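Household Packing and Sorting Assistants, Part Time
Getuvley Home Services, Plostora office
Posted October 2018

Getuvley is hiring part-time assistants to pack, sort and put away household goods for customers who are moving or clearing out a home. Most jobs are apartments and small houses. Shifts are four hours, mornings or afternoons, and you will usually work with one other person.
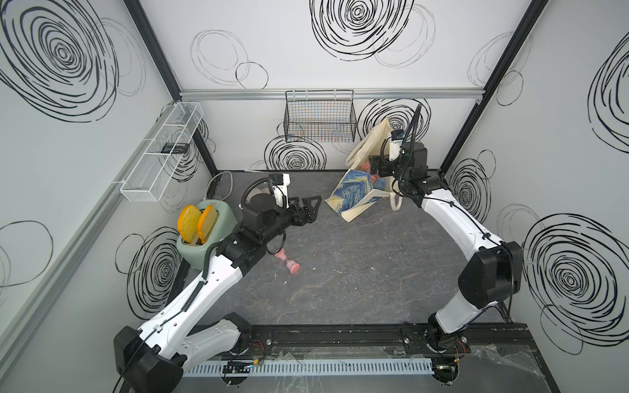 Assistants handle small everyday items more than furniture. You will clear floors and counters, group things by room and decide what can share a bag or a box. A toaster goes in a box with the kitchen goods, and any toast still standing in the slots comes out first. A small dumbbell goes low in a box, never on top of a full canvas tote. Pouches and other small pieces can stay together in a wire basket until they are labeled.

You must be able to lift 60 pounds with a partner and stand for a full shift. Experience is helpful but not required. We pay for 2 days of training at the Jaunzems Street storage building. Full-season assistants receive a bonus of 2,150 dollars at the end of December.

Apply at the front desk, 88 Winano Road, weekdays before 4 p.m. Bring a photo ID and one work reference.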